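Markets > Small Caps > Interviews

Tenero's finance chief on debt, dividends and the Costance deal

Print this article | E-mail this article

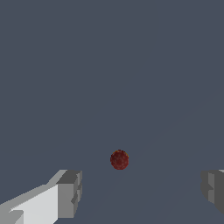
Why did Tenero cut its dividend in a year when profit went up? The company wanted the cash to pay down the loan it took out to buy Costance, and the board decided to do that before raising the payout again.

The finance chief has given that answer many times since the annual results came out in May. Tenero makes valves and fittings for water utilities, and a good part of its shareholder base is retired people who bought the stock for income. Some of them wrote in.

"I read the letters," the finance chief said. "Most were polite. They wanted to know when it comes back, and I can't give them a date. What I can say is that we set a debt target and we're ahead of it."

The loan was $296 million when the Costance purchase closed. It carries a floating rate, and interest costs rose faster in the first year than Tenero had planned for. Management looked at swapping part of it to a fixed rate and decided the price was too high.

"We could have hedged half of it early on and we didn't," the finance chief said. "That was my call. With what I know now I would have done it."

Costance sells metering equipment, mostly to small towns, and had long been a customer of Tenero's plant in Navungate. The two businesses now share a warehouse and a billing system. The billing system took longer than expected. For part of the winter, invoices to Costance customers went out late, and receivables swelled as a result. They have since come down, though the finance chief would like them lower.

The combined company employs 1,000 people. It has closed 4 sales offices and doesn't plan to close more. Asked if the Navungate plant was safe, the finance chief said it was running two full shifts – "you don't close a plant like that."

Orders are a different matter. Utilities have been slow to commit to large projects, and Tenero's backlog is shorter than it was a year ago. Tremblay, its closest rival, has been bidding low on municipal work.

"Tremblay wants volume," the finance chief said. "We lost two bids to them in the spring that we would normally win. I'm not going to chase those prices. If they can make money there, fine."

Tenero expects to bring debt down to its target level within 24 months. After that the board will look at the dividend first and share buybacks second. Another acquisition is not being discussed.

"We have enough to do," the finance chief said.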